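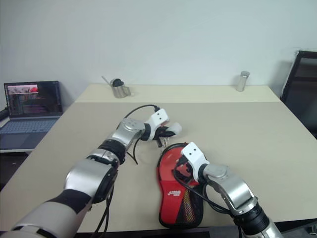 Tanko Oyelaran wrote:
> Has anyone worked out what we are doing about rubbers this season? My
> forehand sheet has gone slick again and I only put it on in June. I clean
> it after every session with the foam stuff and a sponge. Fuseini says I'm
> keeping it in the car and that's what kills it, but it is in a case the
> whole time so I don't see how. Also is the Jemdale match still a 7 pm
> start, and are we taking one car or two? And what happened to the group
> order, I never saw a price.
>
> Tanko

Tanko, all,

Quick one, on my lunch break.

Car is the problem. Case or no case. A case keeps dust and knocks off it, does nothing for heat. Trunk in the summer gets way hotter than you'd think and the sponge dries out and the top sheet goes hard at the edges first. Bring it in the house with you. Same for the glue, by the way – mine turned to cheese in the glovebox last year.

Other thing is the foam. You are probaly using too much. Plain water on a soft sponge, one wipe, let it air dry, then the plastic film on, THEN in the case. If you zip it up damp it stays damp till the next time you play. I had a sheet bubble up near the handle that way and had to peel the whole side.

And don't lean on the rubber side when you set the bat down between games. I know everyone does it. I do it.
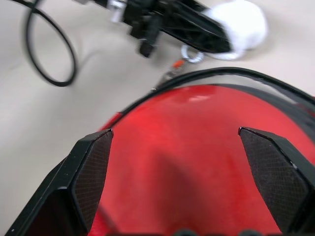
If it's already slick there's no bringing it back, whatever the videos say. Somebody on the Clirdale list swears by rubbing sunflower oil in. Please don't, it's not legal in league play and you will get it on the balls.

How long should one last – depends on how much you play. Twice a week like us, I get a season out of the backhand side and maybe half that on the forehand. The way I check is to drag a clean ball across it with light pressure. Grabs and stops, fine. Slides, order a new one. Check the middle, not the edges, the edges always feel good because you never hit with them.

Group order. Went quiet because I was waiting on Plesidus to come back to me. They have now. Sheets are $30 each if we order at least 6 between us, shipping is free at that level. So far I have me, Fuseini (one red one black) and a maybe from the Thursday group. So Tanko if you want in that's a help. I need colors and sponge thickness by Monday, not just "same as last time", I do not remember last time.

If you've never glued your own, bring the blade and I'll do it before practice. Takes two thin coats and some waiting. Old rubber off first please, and pull it slowly along the grain and not across, or you lift splinters. Igwe edge tape I have plenty of, no charge.

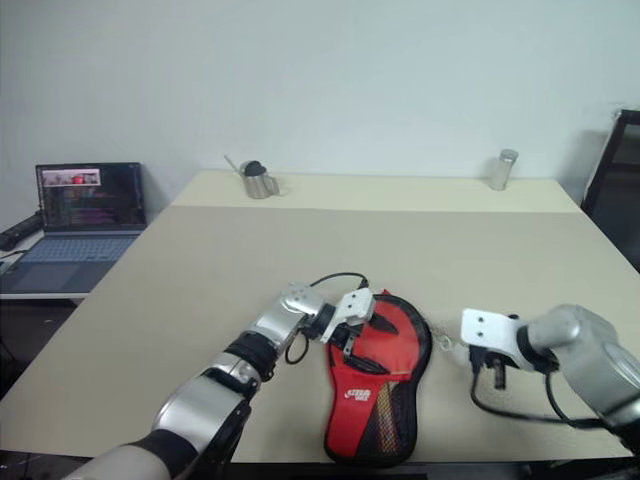 Photo: Fuseini Asante

Jemdale. Yes still 7 pm, doors at 6:30. Two cars, since there's the barriers to carry as well. Their hall has the lights low on the far table and the floor is slippery on that side so bring the grippy shoes and a damp towel to step on. Last time we lost 14–12 in the deciding game over there and I'm still annoyed abot it. Entrance is round the back past the dumpsters, the front door is locked after 6.

Lineup I'll post when I know who's around. Fuseini can't play singles, shoulder, but says doubles is OK if he's not serving first. His words, I didn't ask.

Also whoever took home the long net clamp from Clirdale, we need it back, the short one doesn't fit the thick tables.

Tanko – reply to the list and not just me, so I have the order all in one thread. Color, thickness, how many.

Gotta run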